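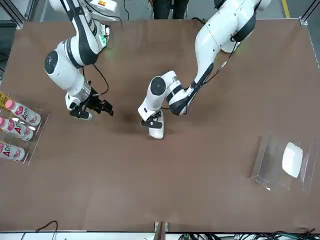 Why Does Your Chair Get Warm?

Go and sit on something. A kitchen chair will do. Stay there for as long as you can stand it, then get up and put your hand flat on the seat.

Warm, isn't it? You did that. You didn't even have to try, which makes it one of the easiest science experiments ever carried out.

You are a heater

Your body keeps itself at a little under 99 degrees Fahrenheit, whether you are running for the bus or lying on the rug complaining that there is nothing to do. To manage this, it burns food all day and all night. Not with flames, luckily. Tiny parts of your cells take the sugar from your toast and pull it apart slowly, and heat comes out along the way.

A grown-up sitting still gives off about 90 watts of heat. An old-fashioned light bulb does much the same, although the bulb never asks where you left your shoes.

Where the heat goes

Heat always travels from the warmer thing to the cooler thing. It is very stubborn on this point. When you sit down, you are the warmer thing and the chair is the cooler thing, so heat moves out of you and into the chair. When two things touch and heat passes between them like this, it is called conduction.

Once you stand up, the chair is warmer than the air in the room. Now the chair has to give the heat away. After a while the seat is back to the same temperature as everything else, and there is no sign you were ever there, apart from the crumbs.

The metal spoon problem

Now touch a wooden spoon and a metal spoon that have been in the same drawer all night. The metal one feels colder. Most people will tell you that it is colder. Most people are wrong, and you may enjoy letting them know.

Both spoons are at the same temperature, because they have had all night to settle. But metal carries heat away from your fingers very quickly, and wood does it slowly. Your skin is no good at being a thermometer. What it notices is how fast it is losing heat, so it shouts "cold!" at the metal and hardly grumbles at the wood.

This is also why a tile floor in March is so rude to bare feet, and the rug next to it is perfectly polite.

Try it yourself

You will need a metal tray, a wooden cutting board and 2 ice cubes of the same size. Leave the tray and the board side by side for 3 hours. Feel them both and decide which is colder. Then put an ice cube on each one at the same moment and watch.

The ice on the tray melts first. If the tray were really colder, that would be a very odd thing for it to do. Metal moves heat into the ice quickly, just as it moved heat out of your hand.

Wipe up the puddles before somebody sits in one.

Words to know

Conduction: heat passing through something, or between things that are touching.
Insulator: a material that carries heat slowly, such as wood or wool.
Watt: a measure of how quickly energy is being used or given off.

Written by Marlene Sales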